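Pustville lender opens kitchen and bathroom loans to tenants as well as owners

Good news for anyone in Pustville who has been putting up with wonky cupboard doors. Birkett, the small lender on Pledau Street, has opened its home improvement loans to long-term tenants for the first time, and has brought in a fixed repayment plan for people replacing a kitchen or bathroom in stages.

The new loan is called Plorna and it replaces two older products that many customers found hard to tell apart. It covers units, worktops, sinks, flooring, tiling and the labour to fit them. It can also be used for the dull but necessary things that eat up a budget before a single cupboard goes in, such as moving a gas pipe or putting in extra sockets.

"I could not be happier about this one," said Sheila Rudd, who runs the lending desk at Birkett. "We've had people coming in for years with a lovely plan drawn on the back of an envelope, and we had to send them away again if they rented. Now we can sit down with them and go through it properly."

Tenants will need a letter from their landlord agreeing to the work and at least 18 months left on the tenancy. Owners need neither, though they will be asked for a written quote from whoever is doing the job. Both groups pay the same rate, which is set when the agreement is signed and stays put until the last payment.

The part that has caused most excitement at the counter is the staged plan. A customer can agree the whole sum at the start but draw it in up to four parts, paying interest only on what has been taken so far. So a family might do the plumbing and electrics this winter, live with the old units a while longer, and order the new ones when the fitter is free. There is no fee for leaving a part undrawn, and customers who finish under budget can simply close the agreement at the lower figure.

Roy Treloar, who has fitted kitchens in the town for 27 years, was very pleased to hear it. He said most of the trouble he sees starts when people try to buy everything at once, with boxes stacked in the hall for months and a delivery of worktops turning up before the walls have been plastered. "Get the measuring done first, then the pipes, then the rest," he said. "If the money comes in the same order as the work, everyone sleeps better, me included!"

A trial of the staged plan ran from January with 17 households, and Jamie Whiteley was among the first to sign up. He and his partner rent a terraced house near the river and had been cooking on two rings with a door propped across a pair of old drawers as a worktop. Their landlord agreed to the work within a week and offered to pay for the flooring himself. They now have a proper run of units along the back wall, a deep sink under the window and a drawer that holds all the saucepans, lids and everything.

"My mum came round and opened and closed that drawer for ages," he said. "We thought renting meant we were stuck with what was there. I'd tell anyone in the same boat to ask their landlord, because ours turned out to be keen."

Birkett says decisions on Plorna loans should take no more than 6 working days once all the papers are in. Applicants will be asked for proof of income, recent bank statements and the quote. Anyone turned down will be told why in writing and can ask for a second person to look at the case. Loans already running under the two old products carry on as they are, and those customers do not need to do anything.

The lender is also keen that people shop around. Its leaflet includes a page for writing down three quotes side by side, with space for delivery charges, waste removal and the cost of making good the walls afterwards, all of which are easily forgotten. Evie Mapplebeck, who put the leaflet together, said she wanted it to be something you could scribble on at the kitchen table. Copies are free at the counter, and a large-print version is on its way.

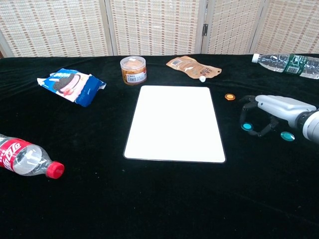

Worktop samples are next on the list, with Eirlys Foulkes leading a drop-in on colours and finishes for anyone planning a Plorna project. Her advice is to look at every sample against both a dark background and a pale one before you order. Bring a cupboard door or a spare tile from home if you can carry it. The drop-in runs from 10am at the Pledau Street office, there is no need to book, and Sheila Rudd will be on hand for questions about the loans.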